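The box by the kettle

I finally got around to the box this week. Anyone who has been in our kitchen knows the one I mean. It used to be the place where small things went for a day or two until they found a proper home, and by April it was holding things from before we moved to Clulwood.

I've tried organisers before. In the old flat I bought a set of stacking drawers from Jendby for 85 dollars, and I still wouldn't recommend them. The runners jammed as soon as there was any weight in them, and the drawers were too shallow to stand a bottle up in. They went out on the nature strip and were gone by lunchtime. A cardboard box with the flaps cut off has done a better job for nothing.

The trouble with a box is that everything sinks. Vitamins end up under chargers, chargers end up under jars, and you buy another charger. So I started after breakfast by taking things out and standing them on the table, which has the marble-look cover on it at the moment.

My rules were simple. Anything you swallow gets its date checked and goes in the cupboard above the fridge. Anything with a plug gets matched to a device or it goes in the e-waste bag. Jars and creams go to the bathroom. Bowls go back in the kitchen, no matter what has been living in them.
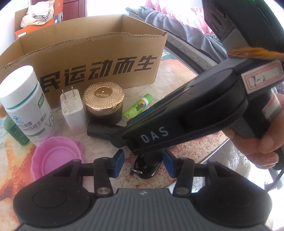
The vitamins were the easy part. The B vitamins are a daily thing in this house, so the big white bottle got a spot at the front of the shelf where it can be reached without a chair. Chargers took longer. I went round the house trying them on whatever was flat, and wrote the name of the device on a bit of masking tape for each one that belonged to something. The ones left over went in the bag.

I kept the jar with the rose-gold lid. I like the diamond pattern on it, and once it's finished it can hold hair ties. The little pink bowl is going by the sink for rings and the odd button.

All up it took 85 minutes, including a cup of tea. The cupboard above the fridge needed a wipe before anything could go in, and I had to move the cake tins down a shelf, so now the cake tins are a problem.

The box itself is staying for the time being. The top edge is pretty ragged where it was cut, and I might run some tape along it. I've put it in the laundry for things that need to go back to other people, starting with a casserole dish and two library books.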